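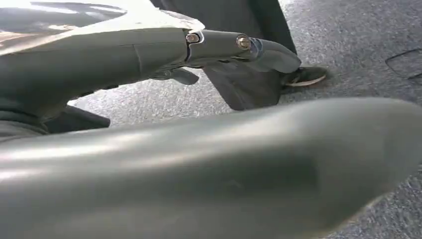 Posted by kusham_bench in Tillau Forum > Demonstrations and Data, 4:10 pm

Hi everybody, long post, sorry in advance! We're gathering demonstrations for a policy that picks cloth up off the floor, and I'm up to 1307 episodes out of the 1813 I promised. My question is about wrist views like this one, where you get carpet, two gripper fingers and somebody's black sneaker. Do you keep episodes with feet in them? I've been keeping everything, but the near finger takes up the whole bottom half and I'm starting to wonder how much the model has left to learn from.

Reply from wuverton_lou
Keep them, I say! We threw out every episode with a person in it our first time through (it felt so tidy) and then the arm got very confused the minute one of us walked by. Feet are part of life on a floor.

Reply from slowgripper
I have to disagree a little, friend. If the same shoes show up in most of your 1307, the policy may decide that shoes mean "close the fingers now." We had that very thing on our Cervantes set and ended up redoing around 900 episodes, which was a long, sad May. Stand farther back, or at least trade places with somebody.

Reply from kusham_bench
Oh dear, it is mostly my shoes. What about the blurry finger?

Reply from slowgripper
That I'd leave alone. It sits in the same spot every time, so the model learns to look past it. I'd worry more about dark cloth next to gray fingers. Add some light-colored pieces.

Reply from wuverton_lou
Agreed on the cloth, still not on the shoes. Wear different ones and carry on!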